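主题：Re: [mesham-dev] 抓取宽度抖动 + 时间对齐，要不要放到 1.4 里一起改
发件人：Sinan Dursun
日期：2022年2月13日
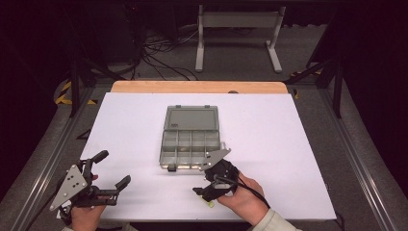 Kadir，还有列表里的各位，

先说结论：我觉得要一起改，而且要趁分支还没冻结的时候改。下面写得有点长，赶时间的直接跳到最后我列的合并顺序就行（不过中间有一段跟标定文件格式有关，用 Flunda 那个导出脚本的人最好看一眼，不然升级以后会被吓一跳）。

这两天我一直在折腾收纳盒那个任务，就是开盖、从小格子里取东西那一套。之前大家都在跑叠毛巾、摆杯子，那种任务手指开合差个两三毫米根本看不出来，轨迹照样漂漂亮亮。换成小格子就完全不是一回事了！格子窄，隔板薄又透明，指尖稍微偏一点就顶到隔板上，回放的时候一眼就能看出哪里不对。所以 Kadir 信里说的那两个现象，我这边全都复现出来了，一个都没跑掉。

> Kadir Canpolat 写道：
>
> 大家好，
>
> 我在 Ircombe 那批数据上看到两个问题，不确定是不是同一个原因。
>
> 第一，左右两只手持夹爪的开合宽度，在手完全不动的时候也会跳，
> 幅度不大，但是右手明显比左手厉害。我一开始以为是编码器线松了，
> 换了线还是一样。
>
> 第二，用 mesham-align 对完时间以后，左手的位姿跟头部相机总是
> 对不上，看起来左手“慢半拍”。右手没事。把对齐关掉反而好一点，
> 这就很奇怪了。
>
> 我的想法是 1.4 先不动对齐那块，只在宽度上加个低通滤波，等 4 月
> 再重写。但是 Taşdemir 那边的人说他们等着用双手数据训练，不想等
> 那么久。Sinan 你怎么看？
>
> 另外，README 里那个 --offset-mode 的参数到底是干什么的？我翻了
> 代码也没翻明白。
>
> Kadir

一条一条来。

关于宽度抖动：我不赞成直接加低通。我知道这是最省事的办法，我自己也偷偷加过（本地分支，没推上去，别骂我），曲线是好看了，可是夹爪合上的那一瞬间也被抹平了。对于抓小零件来说，合上那几帧恰恰是最要紧的，策略网络就指着这一下学“什么时候算夹住了”。我用滤波后的数据训了一版，手指总是在还没合拢的时候就开始往上提，看得人血压都高了。

后来我去翻 width_reader.cpp，发现里面是先把原始读数转成角度，再查表换成宽度，查完表又四舍五入到了整数毫米。四舍五入！不知道是哪年留下来的，我猜当时是为了省日志体积。于是手不动的时候，只要读数刚好落在两个整数中间，就会来回跳。右手更厉害，是因为它的零点正好标在了一个很尴尬的位置，跟线没关系，跟电机也没关系。Kadir 你白换线了，抱歉。

改法很简单：全程用浮点，存成微米，查表换成分段线性插值。原始读数那一列我主张也保留下来，多占不了多少硬盘，以后要是插值表错了还能重算。我这边改完以后，静止时的跳动基本看不见了，合拢的那个台阶还是陡的，正是我们想要的样子。

这里有个副作用要提醒：标定文件的版本号会从 4 升到 5。旧文件照样能读，读进来会自动转换并打一行警告；但是反过来，老版本的 Flunda 导出脚本读不了新文件，会报一个特别莫名其妙的错（说什么 key 不存在，其实就是字段改名了）。我已经给 Flunda 那边提了补丁，合进去之前请大家不要把新旧标定文件放在同一个目录里。我就放过，花了一个晚上才找到原因。

关于左手慢半拍：这个更有意思，我多说几句。

mesham-align 现在的做法，是拿三路数据（头部相机、左手、右手）两两算互相关，找峰值，峰值在哪儿就认定延迟是多少。两只手都在大幅度运动的时候，这个办法挺好用。但是双手任务里经常有一只手只负责扶着、等着，另一只手在干活。比方说左手在旁边悬着，右手去够盒子，左手那路信号就几乎是平的，互相关的峰也是平的，随便一点噪声就能把最大值推到别处去。算法倒是很自信，一点警告都不给，挑了个最大值就用了，然后整段左手数据都被挪走了。所以你关掉对齐反而更好，因为硬件时间戳本来就没差多少。

我加了一个很朴素的判断：看主峰和次峰的比值，比值太低就不采用互相关的结果，退回到硬件时间戳，并且在日志里写清楚“这一路没有对齐，原因是运动量不足”。阈值我暂时写死在代码里，想挪到配置文件，又怕大家各调各的，最后谁的数据都没法跟谁的比。这一点我拿不定主意，欢迎来吵。

还有一个更彻底的办法，就是开录之前让操作员两只手一起做个同步动作，比如同时在空中快速点两下，保证每一路都有清楚的特征。我知道有人嫌烦，特别是一天要录很多段的时候。但加了这一步以后对齐真的稳得多，我试了 20 段，全部对上了，没有一段需要手工去挪。我写了个小工具 mesham-tapcheck，录完马上跑，几秒钟就告诉你这一段有没有抓到同步动作，没有的话当场重录，比晚上回去才发现要幸福太多了。

顺便说说 --offset-mode。翻不明白很正常，这个参数有三个取值，其中 auto 和 global 走的是同一个分支，代码一模一样……per-stream 才是真正每一路单独算。我查了提交记录，原本 auto 应该根据录制时长来选，写到一半就放下了（写的人是我，对，是我，我认）。我建议 1.4 里把 auto 留着当默认值，但让它真的去做上面说的峰值比判断，global 标成弃用，下个大版本再删。README 我来改。

再说一下感知那块，虽然 Kadir 没问，但是我忍不住。

透明和半透明的东西，深度图是真的不行。收纳盒这种塑料，盖子一掀开放平，在点云里几乎就是一团噪声，隔板更是时有时无。我本来想用深度去估每个格子的位置，再拿来给规划器当约束，试了几种参数都不太理想，后来干脆改成只用彩色图找盒子底座的四个角，按已知尺寸把格子铺进去。土是土了点，但是稳。盖子目前没有建模，规划的时候简单粗暴地当成一块禁入区域，手指不许从那上面低空穿过去。要是谁手上有比较好的透明物体分割模型，愿意分享的话请一定回我！要求不高，能在普通笔记本上跑起来就行，慢一点没关系。

另外桌面颜色也有影响。我在白色板子上跑的时候自动曝光老往下压，盒子里面就偏暗，角点容易丢。现在的做法是在配置里把曝光锁死，camera.lock_exposure 设成 true，然后先对着工作区等它稳定了再锁。这个选项 1.3 里就有，但是有个 bug：重连相机以后锁定会失效，而且不报错。修复已经在我的分支里了，很小的改动，审起来应该不费劲。

规划那块只有一件事。回放双手轨迹的时候，现在的碰撞检查是左右手各查各的，查完再拼起来，等于两只手互相看不见。以前大家的工作区都分得比较开，没出过事，小盒子这种任务两只手迟早要凑到一块儿去。我加了一个两手之间的最小距离检查，默认 8 毫米，小于这个值就在回放时停下来等人确认。注意是停下来，没有自动绕开，自动绕开我写了一版，绕出来的路线丑得没法看，先不放了。

合并顺序我想这么排：

先合宽度读取（浮点 + 插值 + 标定文件新版本），因为后面的都依赖它。
然后是对齐的峰值比判断，还有 offset-mode 的整理。
接着 mesham-tapcheck，它是独立的小工具，不碰别的模块。
再是曝光锁定的修复。
最后是双手距离检查，这个我希望至少有另外一个人在真机上试过再合。

Taşdemir 那边如果真的很急，可以先拿前两个补丁单独打一个预览版，我没意见，只要版本号里写清楚是预览，别让人当成正式版去录大批量的数据。已经录好的旧数据也不用扔：左手那一路可以用 mesham-align --redo 从硬件时间戳重新来过，时间是救得回来的。宽度那一列就只能这样了，当初存进去的就是整数，神仙也变不回来。

测试的话，我把自己录的几段收纳盒数据放到共享目录的 organizer_small 下面了，有左手基本不动的，也有两只手都在动的，正好用来对比新旧对齐的结果。Ircombe 那批我没有权限，Kadir 你要是方便，用我的分支在上面重跑一遍，把日志发出来就好，不用整理，原样贴就行。

还有个问题想问问大家：日志里的时间现在是用的本地时区，有没有人依赖这个？我想统一成 UTC，但是怕动了谁的脚本。没人吭声的话我就改了。

Sinan

又及：分支名是 sd/width-align-fixes，之前那个 sd/width-fix 是旧的，别拉错了。编译要开 -DMESHAM_BIMANUAL=ON，不开的话双手距离检查那部分压根不会编进去，测了也是白测。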